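Ramport opens parts store for network cabinets in Rurberg

12/02/2019

Ramport, which supplies wall-mounted network cabinets and rack fittings, has opened a parts store in Rurberg. Customers can now order side panels, locks, fan trays and cable entry plates from there directly. Until now, spares were sent out with full cabinet orders, and small firms often had to wait for the next delivery.

The store holds 1,504 separate parts. They cover every cabinet the company has sold under the Irnetti name, including the older 52 cm deep model that was dropped from the range in October.
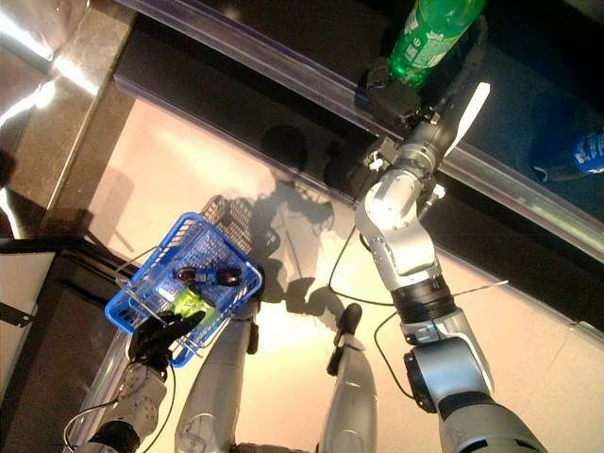

Orders placed before noon go out the same day. There is no minimum order for screws, cage nuts and keys, but door sets and glass panels have to be booked in advance – these are still packed by hand and sent on a pallet.

Lensa Tufa, who runs the store, said most early requests had been for replacement keys. "People move offices and the keys stay behind in a drawer," she said. "If they can read us the number on the lock, we can send a new pair. If they can't, we change the barrel."

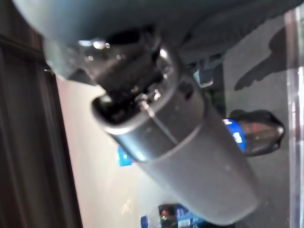

Close-up of the gripper and a grey cylinder

Ramport has also taken over spares for Nigatu floor-standing racks, which come in 600 mm and 800 mm widths. The first 140 lines are listed already and the rest will follow once the stock has been checked. Fans for the Nigatu racks are sold singly or in pairs, with the mains lead included.

A trade counter is open on weekday mornings. Customers collecting side panels should bring the cabinet's model number, found on the inside of the front door.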